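Resident parking permit when the car is registered to an employer

Pindville Community Help > Streets and Parking > Permits

Posted by Nara_Eastside, June

I am seeking clarification on the resident permit rules for the Eastside zone in Pindville. My household has two vehicles. One is registered in my own name and already has a permit. The other is a company car, registered to my employer, Ellov, at an address outside the city. I keep it at home overnight and drive it to work each morning.

The permit application asks for a registration that matches the home address. Mine does not match and cannot be changed. The form has no box for company cars, and the help line recording does not mention them. I would like to know whether a second permit can be issued in this situation, and which papers the permit office will accept. I would also like to know whether I may park on the street while the application is under review.

Posted by Jasińska

Company cars are covered under the section titled "Vehicles Not Owned by the Applicant," which appears on the back of the paper form but was left out of the online version. Residents in your position should apply on paper, either in person or by mail.

The office requires the following:

A copy of the current registration, showing the employer as the registered owner.
A letter from the employer on company letterhead, signed and dated within the past month. It must state the plate number, your full name, your home address, and that the vehicle is assigned to you for daily use.
One proof of residence. A lease or a utility bill is accepted — a cell phone bill is not.
The permit number of any other vehicle at the same address.
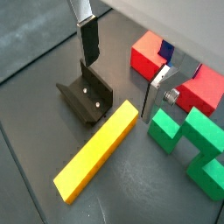
Does the employer's letter have to be notarized?
An ordinary signature is enough, provided that the person signing gives a job title and a phone number where the office can reach them during business hours.

Please note that the letter must name the vehicle by its plate number. Letters that refer only to "a company vehicle" are returned, and the application then goes to the back of the line. It is advisable to write the text of the letter yourself and ask the employer to place it on letterhead. Human resources departments tend to use a standard employment letter, which leaves out nearly everything the permit office needs.

The review period is 8 business days from the date stamped on the form. During this time the vehicle may be parked in the zone if the stamped receipt is displayed on the dashboard, with the date facing out. Applicants who mail the form do not receive a receipt until the office opens the envelope, so applying in person is the better course for anyone without a driveway.

The permit itself is tied to the plate. If Ellov replaces the car, the old permit must be handed in and a new letter supplied. There is no charge for the exchange as long as the old sticker is returned, even in pieces.
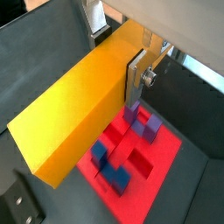 Is there a limit on the number of permits for one address?
Each address in the Eastside zone may hold two resident permits, and a company car counts toward that limit in the same way as a car owned by the resident.

Guest passes are handled separately and do not affect the count. They are valid from 7 in the morning until midnight and may not be used in place of a resident permit on a regular basis.

Posted by permit_holder_700

I received a permit for a leased van last year using the paper form. The clerk asked to see the lease agreement as well as the registration. I do not know whether that applies to company cars, but it would be sensible to bring any lease papers if your employer leases the vehicle.

The side entrance is the correct one for permits. The main entrance is for water bills and has a much longer line.

Posted by Nara_Eastside

Thank you both for the replies. The car is leased by Ellov, and I have requested a copy of the agreement along with the letter. I intend to file in person before the end of June.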